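# Orkiteo peg dish rack, dark wood – my review after one winter

I bought this rack in November, when our old wire one began to leave rust marks on the sink.
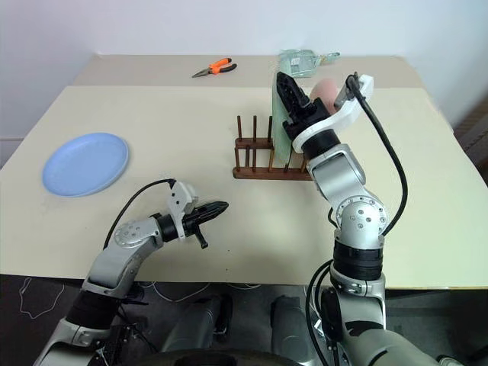
I had three wishes for the new one. It should hold plates upright, it should not scratch them, and I should be able to lift it with one hand and put it in the cupboard when guests come. The Orkiteo does two of these very well and the third one almost.

**How it is made**

It is a simple thing. There is a dark brown base board, and rows of thin wooden pegs stand up from it. You put the plate on its edge between the pegs and it stays there. There are no screws to tighten and no tray. Mine came in a flat carton with the pegs in a paper bag, and you push them into the holes yourself. The instruction sheet says to use a rubber mallet. I don't own one, so I used a wooden spoon and a folded towel, and I was finished in 16 minutes. One peg was too thick for its hole and I had to sand it a little. After that it went in properly and has not moved.

The colour is darker than I expected from the shop page. On our cream table it looks rather serious, but I have grown fond of it. My sister-in-law Sirkka Partanen has the same rack on a dark bench and there you can hardly see it.

**With plates**

For plates I have nothing bad to say. We have light ones, a pale green and a light blue, with a low rim, and they stand straight and do not lean on each other. The pegs are thin, so very little of the plate touches wood and the air can move. In the wire rack there was always a ring of water at the bottom edge. Now I find a drop or two, and in the morning nothing.

I also tried Sirkka's heavy stoneware dinner plates. The largest one stood, but it leaned back more than I like, and when I closed a drawer hard it made a small knock against the peg. I would not fill the whole rack with such plates. If your plates are heavy, look for a model with thicker pegs.

**With other dishes**

Bowls are so-so. A shallow bowl can be persuaded to stand, a deep one takes the space of three plates and still looks unhappy. Cups and glasses do not belong in it at all. You can put a cup upside down over a peg, and I have done so, but the peg is too short and the cup slides when you touch the board. We let the glasses dry on a towel beside it. Cutlery needs its own pot.

**Water and care**

The board has no channel for water. This is the third wish, the "almost" one. If you put very wet plates in it, the water goes on the board and then under it, and when you carry the rack to the cupboard your sleeve gets wet. I shake each plate over the sink first and keep a thin cloth under the rack. A small groove along one side would solve everything, and I wrote this to the company. They answered politely after 13 days and said they would pass it on.

I oil the wood once a month with the same oil I use for my chopping boards. The seller recommends it every second month, but our flat is dry in winter. There is one pale spot near a corner where I left a wet sponge overnight – my own mistake. It became less visible after two rounds of oil.

Do not put it in the dishwasher. The sheet says so in large letters, and still my neighbour Oskari Tikkanen did it with his, and he lost 4 pegs and had a board shaped like a banana.

**Would I buy it again?**

Yes, for a household of two or three people with light plates who wash up by hand. For a big family it is too small, and for heavy crockery too delicate. I would like to be able to order spare pegs, and at the moment the shop does not sell them separately. Oskari has asked them twice.

Helmi Sjöberg, Riihimäki
2022-01-08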